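Let sixteen-year-olds sit on the panel, and let them vote on it

By Ourania Fragkou 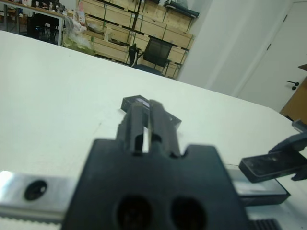 A gripper and a small black block on a white tabletop.

Print this page | E-mail this article | 22 comments

Prirbridge has had a youth advisory panel for six years. I sat on it for two of them, and I now help to run its meetings, so I have seen it from both sides of the table. I think it should either be given a vote or be closed.

The panel has members aged between 14 and 21. They meet once a month, read the papers that the council's planning and transport people send them, and write a reply. The reply goes into an appendix. Councillors are told that the panel "has been consulted". I asked last December how often a reply had led to a change in the paper it was about. The answer for the whole life of the panel was 3.

One of those was a bus stop. The shelter on the Vustby road was going to be put on the far side of the junction from the college, and a girl of 15 pointed out that everyone using it would have to cross two lanes of lorries in the dark. It was moved. She was right, and she had known it from the first page of the plan. It took five months and four letters.

The usual argument against a vote is that young people don't turn up. When we held the last open election for panel places, 352 people under 22 took part. That is a small share of those who could have done. It is also more than voted in two of the ward by-elections I can remember, and no one suggested that those councillors should be reduced to giving advice.

The second argument is that teenagers will vote as their parents or teachers tell them. Some will. I know adults who have voted the same way as their father for forty years and could not give you a reason. We don't test adults for independence before we hand them a ballot paper, and I would not want to live in a place that did.

The third argument is the serious one. A vote carries responsibility, and a person of 16 can't be held responsible for a budget in the way an elected councillor can. I accept that. I am not asking for the panel to set the budget. My proposal is that two panel members sit on the transport group and the open spaces group with full voting rights, for one year at a time, and that their votes are recorded by name like everybody else's. If they vote for something foolish it will be there in the minutes, and they can be asked about it at school the next morning.

I am told this would need a change to the council's standing orders. Standing orders have been changed twice since I started coming to meetings, once to allow the chair to join by telephone.

The Vlachopoulos report on local participation, which the council paid for and then did very little with, ran to 77 pages. Most of it was about leaflets and social media. There was one useful paragraph near the end, where former panel members were asked why they had left. Most of them didn't say they were too busy or that politics was dull. They said they could not see what happened to their work after they handed it in.

I felt the same at 19. I stayed because I liked the people and because the meetings were on my way home. Those are poor reasons to rely on if you want a town to hear from its younger residents.

There is a cost to carrying on as we are. A young person who gives up a dozen evenings and sees nothing come of it learns something about public life, and is unlikely to forget it when they turn 18 and a polling card arrives. I would sooner the council stopped asking than asked in this way.

The constitution group looks at the panel again in the spring. Members of the public can speak for three minutes if they give notice, and I have given mine.

Shared 77 times

Related items
Trama youth forum: what we learned in our first year
Should school governors be elected?
Letters: the Vustby road crossing
Who reads the appendix?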